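4. Where the paper goes: desks and their drawers in the home

4.1 The desk as a resting place

We now come to the part of the study that gave us the most pleasure to write up, and also the part where our first expectations held up least well. When we sent out the 718 questionnaires to homes in Altesitz and Osora, we had thought of the desk mainly as a place for work, and we had put most of our questions under that heading (letters, schoolwork, household accounts and so on). The 564 households that wrote back were kind enough to answer those questions, but many of them used the blank lines at the end to tell us about something else, namely what they keep in the drawers and how long it has been there.

It would have been easy to treat these notes as clutter and leave them out. We are glad we didn't. They describe a kind of slow storage that the earlier Manole survey hardly mentions, as that survey asked only about papers people could name and find on request. Our households spoke freely about papers they could not name at all. Old warranties come up again and again, along with keys to former homes, foreign coins, school reports, and instruction booklets for things long since given away. Several people told us they had opened a drawer in order to answer our question and had then lost the better part of an evening to it, for which we can only say that we are sorry and also rather pleased.

A word on terms may help before we go on. By a desk we mean any piece of furniture with a flat writing top that the household itself calls a desk, whether or not anyone writes at it. By a drawer desk we mean one with drawers built in, as in Figure 3, and we keep these apart from plain tables with a loose cabinet pushed underneath. The two are used in quite different ways, as we will try to show, and lumping them together was in our view the chief weakness of the Kinura coding sheet, which we otherwise followed closely.

Figure 3. Desk with paneled drawers, white, on a pale gray tiled floor.
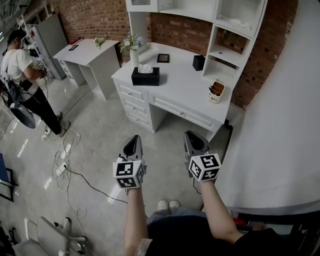
One respondent in Osora felt that we had the matter backward, and wrote at some length that a built-in drawer is never chosen for the papers, the papers simply drift to whichever drawer is nearest to where the mail gets opened, and if we wanted to learn anything useful we should be asking about the front door. We have thought about this letter a good deal. It fits well with the answers from the smaller apartments, where the mail is often opened standing up and then set down on the first flat thing at hand, and it fits less well with the houses in Altesitz, where the desk is more often in a back room and somebody has to carry the papers to it on purpose.

4.2 The top drawer and the rest

Nearly everyone drew a line between the top drawer and the ones below. The top drawer is for pens, tape, stamps, and whatever is being dealt with this week. The lower drawers belong to the past, and people wrote about them in a softer tone, sometimes with a little embarrassment. We had set 12 months as the point at which a paper should count as stored for the long term, and we would not use that limit again. For a lower drawer it is far too short, and many households pass it without any sense that something has been put away for good.

The season matters as well. Our reminder went out in September, when families with children had just sorted through the previous year's schoolwork, so their drawers were probably tidier than they would have been in early summer. We return to this in Section 5, together with the replies that arrived too late to be coded.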